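Props shop notebook, May, Skeltdale Playhouse

Okay, the trapdoor works with Lena in it, and I am so happy! Lena Śliwiński takes over as the Countess in "Tivenberg" from the matinee on, and she's a good bit shorter than the last Countess, so we had to redo the rise. Ran it 8 times this morning. The first 2 were jerky, then Senyo eased off the counterweight and it went up like butter – she even sang the Act 2 entrance on the way.

Notes for whoever has the deck next:

Cue 20 now waits for the cymbal, so ignore the old mark in the prompt book. Senyo Atinga has the new one in green pencil. Travel time is around 6 beats at the conductor's tempo.

The Pálfi letter needs to be bigger. Lena wants to tear it in half, which will look terrific from the balcony (we'll need 100 copies for the run, please start printing).

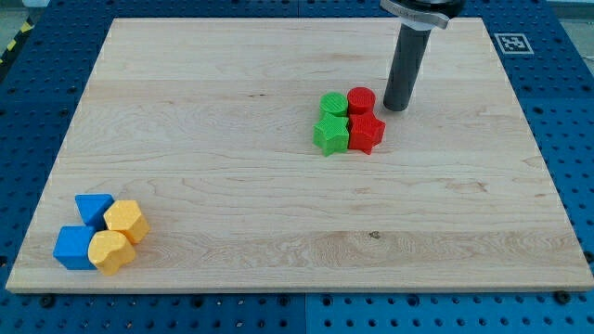

Rarnard's cane still squeaks at the handle. Tried wax, no luck, will try felt tonight. Also her cape catches on the stage left hook, so I've moved the hook up.

Full run with orchestra at 7 pm. Can't wait to hear that entrance with the brass under it!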